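Course Notes, Unit 2: Reviewing a Two-Arm Simulation Kit
Lecturer: Vesna Begović
Lab supervisor: Gert Sibiya

Please read these notes before the lab. We will work with the Rivorach kit, which is sold by Diekmann as a teaching package. It contains a simulator, a set of ready tasks and the control library. The physical arms are sold separately and we do not have them, so all our judgments in this unit are about the software.

Last January we used the Plomirach package for the same exercises. It was easier to install, but its contact model was poor and many students lost marks for errors which were not theirs. If you have old scripts from that course, do not copy them. The joint order is different, and the gripper command in Rivorach takes an opening width in meters, where Plomirach wanted a percentage.

2.1 What the seller promises

The data sheet says that the kit supports "coordinated handling of long and wide parts". In a review we must turn such a sentence into something we can test. For us it means that both arms can approach one part from opposite sides, that contact by the first arm does not push the part away before the second arm arrives, and that the lift stays level. Write your own version of these conditions in the report, with your limits for each of them.

2.2 The long block task

The part is a plain block resting on a table, and it must be taken from its two long sides. The arms do not need to arrive together. In the approach stage one gripper may already be close against its side while the other still waits with open jaws, a small gap away from the block.
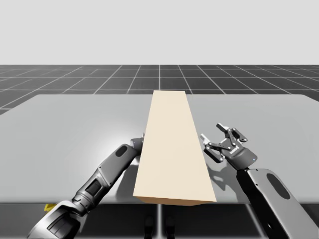 Can we use the default controller for the graded runs?

Use it for the first run only, and then set your own gains. The default values are chosen for light parts, and the grader loads a heavier one.

Every group gets a budget of 1152 simulation runs on the department server. This sounds like a lot – but a careless parameter sweep can use all of it in one evening. Test on your own computer first, with the display switched off.

2.3 Points to check in your review

Installation on a clean machine, with the time you needed.
Quality of the error messages when a grasp fails.
Whether the same seed gives the same result after a restart.
The log export. Stustness, the plotting tool from Unit 1, can read it, but the time column must be renamed by hand.

Reports go to Gert Sibiya by 17:00 on the day before the lab. Write the version number of the kit on the first page.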